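Ticket: Constituent correspondence on migrant accommodation routed to wrong queue
Logged by Kamrul Herath, Clercombe service desk, December

Status: Resolved, monitoring
Product: Nillix case manager, submissions module
Reported by: Oleksandra Lysenko, electorate office

Summary
Public submissions on the proposed migrant accommodation centre at Marikar are being filed under "General planning" instead of "Immigration and settlement". Office staff do not see them in the settlement queue and the automatic acknowledgement quotes the wrong closing date. The reporter is concerned that late acknowledgements will be read as the office ignoring one side of the debate.

Steps to reproduce
1. Open the public submission form.
2. Select "Marikar proposal" from the topic list.
3. Enter any text over 200 characters and submit.
4. Search the settlement queue for the receipt number. No result.
5. Search the planning queue. Record is present.

Expected: record appears in the settlement queue with the settlement acknowledgement.
Actual: record appears in the planning queue with the planning acknowledgement.

9.40 am, K. Herath
Reproduced on the test site. Submissions under 200 characters route correctly. Position taken by the submitter (support, oppose, unsure) makes no difference. Asked the reporter for three receipt numbers from each position to confirm against live data.

10.15 am, O. Lysenko
Receipt numbers sent. All the long ones are in planning. We have a member of the opposition asking why his constituents were told submissions had already closed. Please treat as urgent.

10.50 am, K. Herath
Confirmed on live. Priority raised. The routing table has two rules that match the Marikar topic. Rule 3 sends it to settlement. Rule 43 is a keyword rule that looks for "zoning", "council" and "rates" in the body, and it should run only where no topic has been selected. Passed to Anwara Ranasinghe for the rule history.

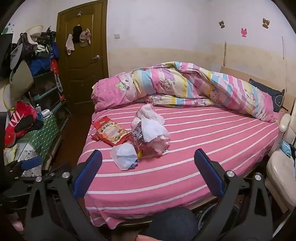
11.30 am, A. Ranasinghe
Rule 43 was edited when the Plustness text filter was added. The "topic is blank" condition was dropped when the rule was saved. The filter only scans bodies over 200 characters, so short submissions never reach it. Long submissions in the test set all contained at least one keyword because the template letter going around mentions council rates in its second paragraph. Tested a long body with no keywords and it routed correctly, so step 3 in the original report needs amending.

11.45 am, K. Herath
Noted. Length and keyword are both required to trigger the fault. Report amended.

1.20 pm, A. Ranasinghe
Condition restored on test. Ran the template letter, a long letter with no keywords and a short letter. All went to settlement. Requesting approval for live.

1.35 pm, Kumudini Abeysekara
Approved. Do not resend acknowledgements until the office has signed off on the wording. A bulk correction on a contested proposal will be quoted in the local paper.

2.10 pm, K. Herath
Change applied to live. Bulk move run on the affected records: 600 moved from planning to settlement. Original received times retained, so nothing lodged before the cut-off will be marked late. Position field unchanged on all records. Audit export attached for the office.

3.05 pm, O. Lysenko
Checked the receipt numbers I sent this morning and all are now in settlement. Wording for the corrected acknowledgement is with the member. It will state the correct closing date and confirm that the earlier submission stands. It will not comment on the proposal.

4.25 pm, K. Herath
Approved wording received and loaded. Corrected acknowledgements released. A few bounced on invalid addresses; list sent to the office for follow-up by post.

Outstanding
- Nillix should warn when saving a rule removes a condition. Raised with the vendor.
- Keyword rules to be reviewed for other topics before the next consultation opens. Assigned to A. Ranasinghe.
- Ticket stays in monitoring until the submission period ends.

Related tickets
Petition signatures rejected where postcode has a trailing space
Settlement queue: export omits attachments
Plustness filter flags "detention" as abusive language
Request from Thu Ngô: read-only access for committee secretariat
Closing date displays in wrong time zone on public form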